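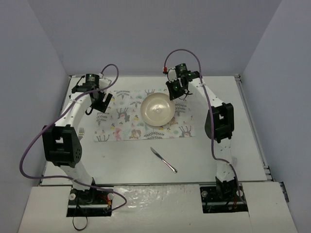 Set the table on a weeknight

I own 3 placemats. There used to be four, but one went to a school bake sale under a lemon cake and never came home, and I've made my peace with that. What I haven't made peace with is how many of my friends (people I love! people with good jobs and matching towels!) eat dinner standing at the counter with a fork in one hand and a phone in the other.

I did it too, for years. When I worked the late desk at Bevero I'd get in at nine, open the fridge, and eat cold noodles out of the carton with the door still open so I had some light. I thought of it as saving time. Saving it for what, I couldn't tell you. Mostly I sat on the couch afterward and was vaguely hungry until bed.

Then I rented a room from Refugio Rosales, who set a place for every meal, including toast. Plate in the middle, fork on the left, knife on the right, mat underneath. If you wandered in while he was eating he'd get up and lay another one for you before he'd even asked whether you wanted anything. It drove me up the wall for a month or so. By October I was doing it myself, and I've done it ever since.

My case is pretty simple. Laying out a plate takes less time than finding the remote, and once it's there you sit down. Once you sit down you chew. You might even taste the thing you paid for, and with groceries costing what they do, I'd like to taste mine. My last trip for the two of us came to $115 and I swear half of it was cheese.

Now, I know how this can sound. There's a whole industry that would love to sell you a "tablescape." Last winter I stood in a store and looked at a Skastia dinner set with a price tag of $329, and a linen runner that you apparently can't wash in a machine, and I walked right back out. That stuff is exactly why people think a set table is for holidays and in-laws. You don't need any of it. Use the chipped plate. Use the kids' placemats with the deer and the bunnies on them, I mean it, a grown adult can eat a pork chop off a bunny.

My sister says I'm making a big deal out of dishes, and that she's got two boys under six and whatever gets eaten over the sink gets eaten over the sink. Fair enough. I don't think anybody's failing at life because of a sink sandwich, and I had one on Thanksgiving morning and it was great. But she tried it my way for a week and the older boy now puts out the forks without being told. All on the wrong side, and she doesn't fix them, and I wouldn't either.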